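Color and Reaction Time: What I Learned From 91 Tired Classmates

Jomar Estrella
Final report, Intro to Research Methods

So my question was pretty simple when I started. Do people respond faster to a red signal than to a green or yellow one? I got the idea from driving with my uncle, who swears he hits the brakes before he even knows the light has changed. I figured that was worth a semester!

The reading came first, and there was a lot more of it than I expected (vision people have been arguing over this for ages). Some of the papers found red was quicker, some found no difference once brightness was matched, and one blamed the whole thing on the room lights. My advisor, Iraklis Balaskas, told me to pick one thing and control it well, so I picked brightness.

How I ran it

I wrote the test in the browser so people could take it on the lab computers in Tatcombe Hall. You stare at a gray screen, a colored circle shows up after a random wait, and you hit the space bar. Each person got eight circles of each color in a shuffled order. The wait could be as long as 3000 milliseconds, and if you pressed early the trial got thrown out and repeated at the end. Arnel Calimlim helped me match the brightness of the three colors with a light meter, which took two whole evenings and a pizza.

I had 120 people sign up in April and 91 finished. The rest either never came or closed the window halfway through – I'm guessing the second group got bored, and I can't really blame them.

Most of us know these three colors from stop lights, but they're on switches too, and that got me wondering whether people who work with controls would have different habits.

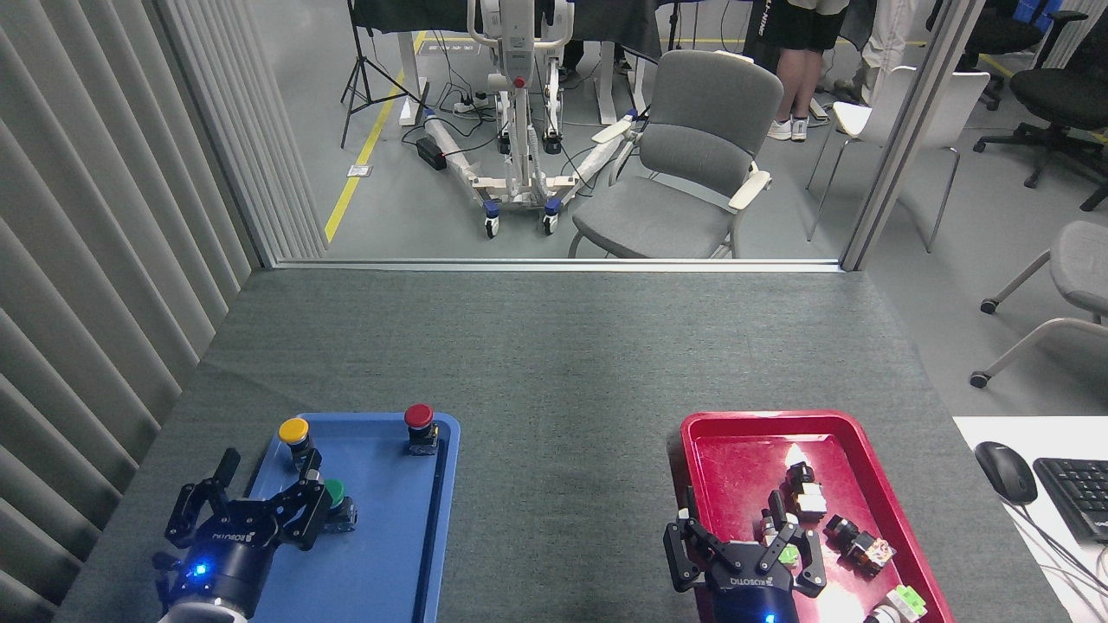
Push buttons with yellow and red caps in a blue tray.

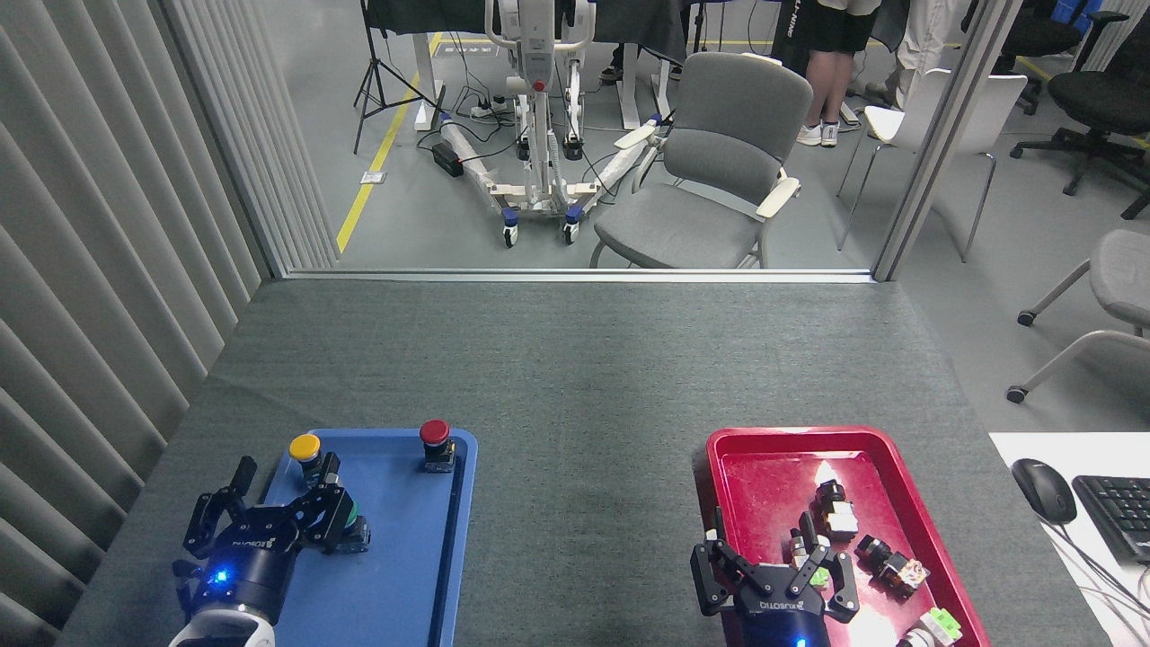
I added a question to the sign-up form asking if you'd ever had a job running machines, and only a handful of people said yes, so I couldn't do anything with it. If I did this over I'd go find those people on purpose. Amado Dimaculangan suggested asking at the bakery where he works weekends and I wish I'd listened sooner.

What I found

Red came out a tiny bit faster than green, and yellow landed in between. When I ran the stats, though, the gap was small enough that it could easily be chance. I was kind of bummed for a day or so. Then I looked at time of day, which I'd only saved by accident, and the evening people were clearly slower on every color. That was a much bigger effect than the one I was looking for.

Problems

The lab keyboards aren't all the same model, and older ones can add a small delay. I didn't write down who sat where. Also, I never asked about color blindness, and Þórarinn Frandsen pointed that out during my practice talk, in front of everybody. Fair enough. It goes on the form next time.

I'd also like a longer warm-up. People's first few presses were all over the place, and I kept them in because I hadn't planned to drop them.

The test page and the raw numbers are in the class folder if anyone wants to pick this up next year.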